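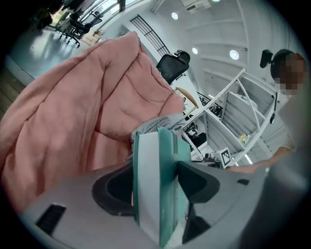 Lo de la tarifa nocturna me lo vendió Fermín Godoy, mi vecino, que trabajó 14 años leyendo contadores para Joltmont y desde entonces opina de kilovatios hasta en el ascensor. Yo le hice caso, claro, y acabé programando el radiador para las dos de la madrugada (¡en noviembre!) y pasando la tarde metida bajo un edredón rosa, gordo y acolchado, calculando lo que me ahorraba. Llegó la factura: 247 euros. Bajé a enseñársela en zapatillas. Fermín la leyó despacio, le dio la vuelta y me preguntó si yo también tenía el reloj del contador con la hora de verano.

Última actualización: martes, 8:20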